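People keep asking me when they can buy a thing that does the dishes, so I'm going to be annoying about it for a few posts. Oct 15, 2020, writing it down so you can hold me to it later.

My answer is still no. I run the back half of a small soap and candle shop called Fendura and I would hand over half my chores tomorrow if something could take them!

Wiping, folding, carrying a full bucket — all of that looks far away to me. The chore I keep coming back to is way smaller: pick up a glass, put it on a scale, read the number, put it back. I do that 149 times on a big batch day.

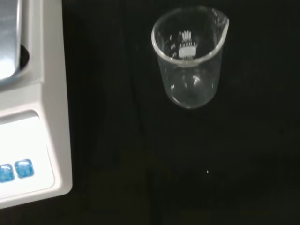
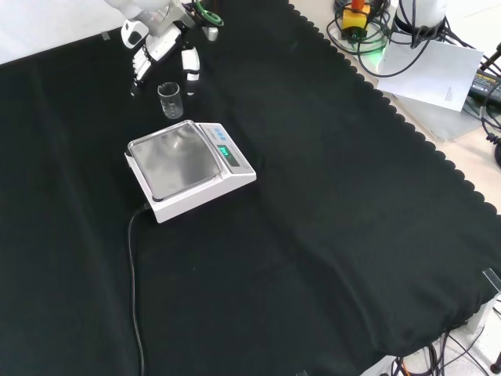
Sounds like nothing, right? But clear glass is mean. Your eye fills in the sides for you, and a depth camera can look straight through them. Then you've got to set it down softly or the reading jumps all over the place.

And a squeeze that's fine for a mug can be way too much for thin glass. I've broken 11 this year with my own two hands, so I'm not exactly throwing stones.

My cousin's bakery over in Oakley has a dough divider that never gets tired and never gets one wrong. Great machine. Move the tray six inches and it drops dough on the floor all the same. (Ask me how long that took to clean up.)

So if you want my guess, weighing and pouring come before laundry. One bench, same few items, nobody's dog running through. I'd pay real money for that much — and I'd still be doing my own dishes.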